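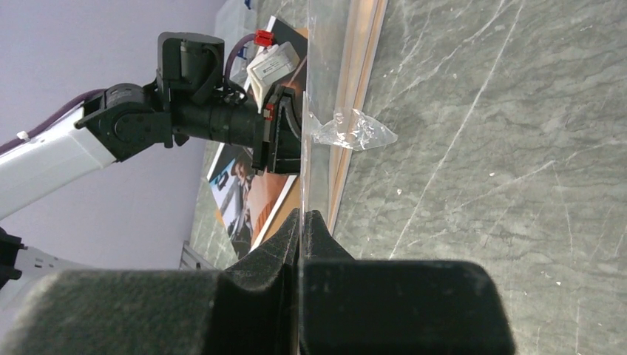
When does the Gindora reseller agreement pass to Durnano, and do existing customers have to sign anything?

The transfer takes effect in April. Customers with a current support contract keep their terms until the renewal date and sign a new form only at renewal.

Posted by: contracts_desk
2019-01-31

Members have asked for one thread on this subject, so replies are being collected in this one. According to the notice sent to account holders, Durnano will take over billing, first-line support and license renewals for all Gindora customers with fewer than 3000 seats. Larger accounts will continue to deal with Gindora directly.

Reply from: northfield_it

Thank you for opening the thread. Our organization holds 600 seats and therefore falls under the transfer. The notice does not state whether the present four-hour response time will be kept. We have written to both firms and received an acknowledgment, but no answer on that point.

Reply from: ledgerline

The response time is part of the support schedule, and the schedule is attached to the contract. It should carry over unchanged until renewal. I do not share the concern expressed above.

Reply from: northfield_it

With respect, our schedule names the Gindora service desk as the responding party. If that desk no longer takes our calls, the wording will need to be amended. Our legal office reads it the same way.

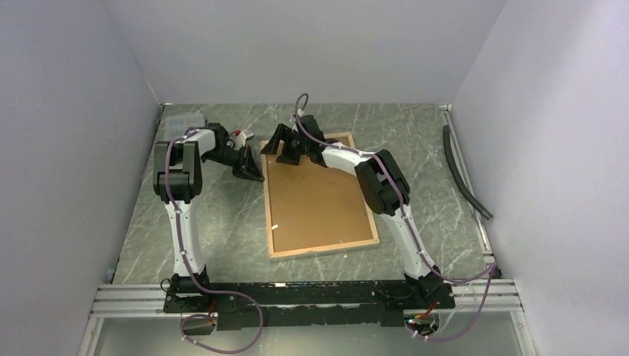

Second topic: the new leadership at Durnano

Reply from: ops_review

Durnano has also announced that its chief operating officer is leaving and that the post will be filled from Drukis, its parent company. I would ask members to consider whether this is a suitable moment to move several hundred accounts. A change of supplier and a change of management in the same quarter place a considerable load on the support staff.

Reply from: ledgerline

Appointments of this kind are routine. The incoming officer is reported to have managed the Bauerfeind account transfer, and that work was completed on schedule.

Reply from: ops_review

It was completed on schedule for the supplier. We were one of the Bauerfeind customers, and our invoices were incorrect for 5 months. I have no objection to the appointment itself. My objection is to the timing.

Reply from: smallsite_admin

We have 200 seats and no legal office. Is it acceptable to wait for the renewal form, or should we request written confirmation now?

Reply from: contracts_desk

Please request confirmation now, in writing, from both Gindora and Durnano, and quote your contract number. Members who receive a reply on the response time are asked to post the wording in this thread with account details removed.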